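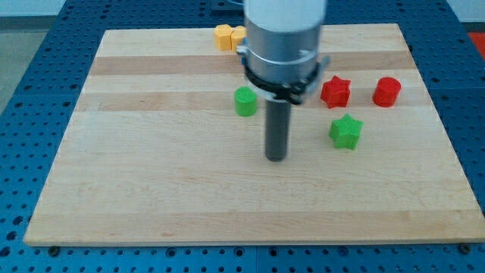 Figure 3. Board of light maple strips on a perforated metal table. Darker strips are visible towards the back.

4. Effect of strip orientation and finish on moisture movement in edge-glued maple boards

4.1 Materials

All boards in this part of the study were made up from maple supplied by Allier in two deliveries. The strips were planed to a common thickness, sorted by grain direction at the end face and glued along their edges with a water-resistant wood glue. Strip colour was not used as a ground for rejection. Darker strips occur in most commercial stock (an instance is given in Figure 3), and an earlier comparison within the project found no difference in swelling between dark and pale strips taken from the same plank.

A total of 80 boards were prepared. Of these, 53 were made with the growth rings of neighbouring strips facing in alternate directions, and the remainder with all rings facing the same way. The two groups are called "alternate" and "matched" below. The unequal split follows from the second delivery, in which many strips were too close to quarter-sawn to be assigned to the matched group with any confidence.

4.2 Finishes

Three surface treatments were compared: bare wood, food-grade mineral oil, and a hard wax oil sold by Brerker for kitchen worktops. Oil was applied by cloth to both faces and all four edges, left overnight and wiped. The wax oil was applied in two thin coats. End grain received an extra coat in both cases, as end grain takes up water much faster than the faces and would otherwise dominate the result.

4.3 Wetting and drying

Each board was wetted on the upper face only, by means of a damp cotton pad held in place for 12 minutes, and then stood on its long edge in a room held at constant temperature and humidity. Wetting one face is closer to kitchen use than soaking the whole board, and it is also the harsher test for shape, as the two faces swell by different amounts. Mass was recorded before wetting, directly after removal of the pad, and at fixed intervals during drying. Cup was taken as the largest gap between the upper face and a steel straight edge laid across the strips.

The cycle was repeated 29 times for every board. Boards were turned end for end between cycles but were never turned over, so that any lasting cup would build up in one direction. Joints were inspected under a hand lens at the end of the series. Boards showing an open joint before the last cycle were kept in the mass data but removed from the cup data from that cycle onwards.

4.4 Results

Water uptake in the bare boards rose over the first few cycles and then levelled off. The early rise is put down to raised grain, which increases the area in contact with the pad. Sanding between cycles would have reduced it, but was avoided so as not to change the thickness. Mineral oil lowered uptake at the start of the series and lost most of its effect by the end. The wax oil held its effect for longer — in the matched group, to the final cycle.

Orientation had little influence on mass and a clear influence on shape. Matched boards cupped as a single shallow curve across the full width. Alternate boards showed a slight ripple from strip to strip, with a much smaller overall gap under the straight edge. This agrees with the simple strip model of Adden and Neagu, although the measured ripple was lower than the model predicts. The model treats the glue line as fully rigid, and some give at the joint would account for part of the difference.

Open joints were few and occurred only in bare boards. All were at the ends, where drying is fastest, and none ran further along the board than the width of one strip.

4.5 Limits of the test

The drying room was more stable than a domestic kitchen, and no knife cuts were made in the surface. Cuts break the finish and are likely to shorten the useful life of both oils. The effect of washing-up liquid was not examined. Repeated wetting of the same face is also uncommon in use, and the cup values should be read as an upper limit for boards that are turned over from time to time.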